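People keep stopping me in the Lonthorpe break room with the same stuff, so I wrote it all down. I run the packing floor days, Pornthip Boonchu has nights, and either of us will talk your ear off about this if you let us!

**Are the arms taking my job?**

No one's hours got cut when they came in. Four of us moved off lifting and sorting and onto setup and checks, same pay grade. My shoulders are thrilled.

**Do I need to know how to code?**

Nope. I sure don't. We plan each job in the simulator first, and you mostly drag stuff around on a virtual table and watch what the arms do with it.

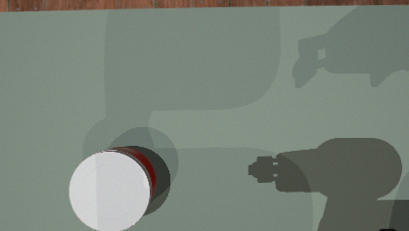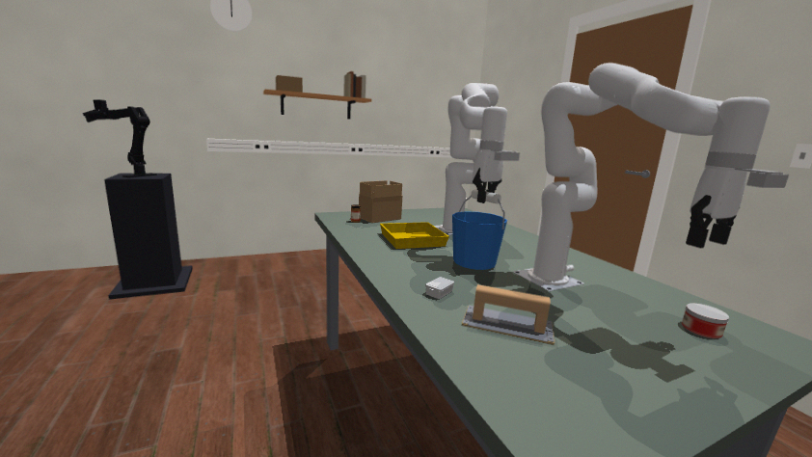 If a move looks dumb to you, say so, because you've handled this stuff for years and the software hasn't. Alun Landeg got a whole pickup order changed that way in April (he's still bringing it up).

**How long is the training?**

6 shifts, paid, with Gangadharan Shenoy. Bring reading glasses if you use them, the menus are tiny.

**Can I stop an arm if I don't like what it's doing?**

Yes, any time, and you won't get written up for it. Hit the stop, then call the lead.

**What if I'd rather stay on hand packing?**

Then tell Nathalie Hawthorne before the next rota goes up. Odd-size orders still go by hand, and there are plenty of those.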